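Upstairs at Norkside: a small gallery of our first weeks

Welcome to our gallery page. My name is Pierina Zanetti and together with Nazareno Caruso I take care of the shared rooms on the upper floor at Norkside. Many of you asked how the upper floor looks now, after we moved here from the old building in Morkside. I am not a professional writer and English is my third language, so I will keep the texts short and let the pictures speak a little.

The move itself took 4 days, and we carried more than we had planned. Nazareno made a list with 40 pieces on it, and he wrote for each one where it should stand. For the desks this list worked very well. For the smaller furniture we changed our minds many times, and the coat stand is the best example. It was first meant for the reception downstairs, then for the meeting room, and finally it went to the landing, where everybody passes with their jacket still on.

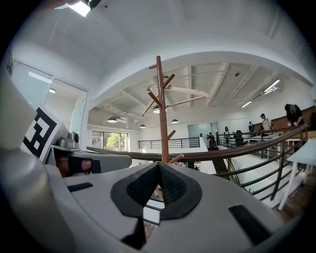
The coat stand on the upper landing, near the railing and the stairs.

I like very much the color of the wood. It is a warm reddish brown, and the long handrail is also of wood, on top of black metal, so the two go together well even though they were never bought to match. The pegs are short and they come out at different heights. Please put heavy winter coats on the lower ones and leave the top for hats and light things. Children who visit us on open afternoons can also reach the lower ones by themselves, and they are very proud of it.

The stand came to us from Valentini, a secondhand furniture shop where Nazareno has been a customer for thirteen years. He paid a fair price and got a free can of wax with it, which we still have in the cupboard if somebody wants to use it. One waxing in June should be enough for the year, so we were told by the shop. We will see.

The landing is open toward the other side, where there is a second railing like the first one, in black metal. The ceiling is high and white and one sees the beams and the ducts. Some colleagues wished for a lower, closed ceiling because of the sound. I prefer it as it is. In the old building we had a corridor with a low ceiling and two lamps, and when five people arrived together in the morning there was no place to take off a scarf.

A few practical words for visitors. Coats can stay on the stand during the whole visit, but please do not hang them on the handrail, also not for one minute, as people hold it when they go down. Umbrellas go to the entrance on the ground floor. If you have forgotten something, ask at the Dalteo desk, where found things are kept for about two weeks.

More pictures of the kitchen and the reading corner will be added when Nazareno has finished the shelves.

Page updated on Friday, May 28, 2021. Text by Pierina Zanetti.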